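Kylie Grimshaw
Robot arms in the garage, thread. Long one sorry. Been promising this since the shared workshop kicked me off the back bench

1/
So. Two arms, one table, all printed at home except the motors and the screws. White filament for the links, black for the joints and brackets. Took me way longer than the build guide reckoned. The guide says a weekend. The guide is a liar

2/
Printer is the old Flomberg I got off a bloke in Grestberg. Bed not level, never been level, will never be level. 15 failed prints before I worked out the nozzle was half clogged. Cleaned it with a bit of guitar string. Came good straight away, felt like an idiot

3/
Colour matching — don't bother. Two different rolls of white and you can tell if you look. I've stopped looking

4/
Motors came from Paisan. Took ages, then turned up in one padded bag with no labels. Had to set the IDs one at a time with everything else unplugged. If you chain them before you do this they all answer to the same number and you will sit there swearing at a cable that's fine

5/
Ask me how I know

6/
Cable length!! Big one. The guide has the cable running tight along the arm and mine kept yanking out at the wrist. Now I leave a big fat loop over the top. Looks daft, hasn't come out since. Sometimes it wobbles about and throws a shadow where I don't want one but whatever

7/
Both arms are mounted on the same side of the table, and they reach in from left and right. Tried them facing each other first. Bad. They kept bumping elbows in the middle and one of them chewed a chunk out of its own bracket. Reprinted the bracket (see: bed not level)
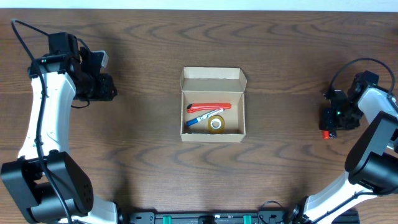
8/
Anyway the job I'm aiming for is packing up. Stuff goes in the cardboard box, lid gets closed. Bench junk only — tape, a marker, the utility knife, little bits. Blade stays in, obviously. Mum asked

9/
Why a cardboard box. Cos it's cheap and light and if an arm squashes it I get another one out of the recycling. Tried a plastic tub early on and the gripper just skated off the rim. Cardboard has a bit of give. Also the low sides help heaps, less to clear on the way in

10/
The lid is the hard part tho. One arm can't really do it by itself, the whole box slides off across the table. So one holds and one folds. That's the theory anyway. In practise the holding one gets bored and lets go

11/
Tape roll is the other pain. Flat on its side it's wider than you'd think and the fingers come down on top and push it along. Grabbing it by the edge works better, one finger in the hole. Marker is easy as. Tiny stuff right against the table, the fingertips cover it completley so you're going on faith

12/
Someone asked about grip tape on the fingers. Yes do it. I used the crumbly stuff off an old bike handlebar and it was rubbish, then a strip of shelf liner, much better. Replace it when it goes shiny

13/
Software. Not going to pretend I understand all of it. Calibration is the boring bit you can't skip. I did it, bumped a base moving the table, didn't redo it, and wondered for two nights why everything was landing short. Clamp. Your. Bases.

14/
Control board is a Granetti. Logs every fault to a text file which is handy until you open the file. 3802 lines. Nearly all of them the same undervoltage warning. Bigger power supply fixed it, the one that came in the kit is only good for one arm at a time I reckon

15/
Heat — if a motor's too warm to keep your finger on, stop and have a cuppa. I cooked one at the shoulder holding the arm out straight while I went and answered the door. Smelt awful. Park them folded when you walk off

16/
Cost, cos everyone asks. More than I told my partner, less than a decent secondhand mower. Not adding it up

17/
Next: proper cable clips, a better lid move, maybe a second box so I can sort instead of just dump. Also want to sand the table edge, keep catching my sleeve on it

18/
Bracket files are going up once I fix the hole that's on the wrong side. If you've already grabbed the old one from me, flip it before you print. Sorry Dave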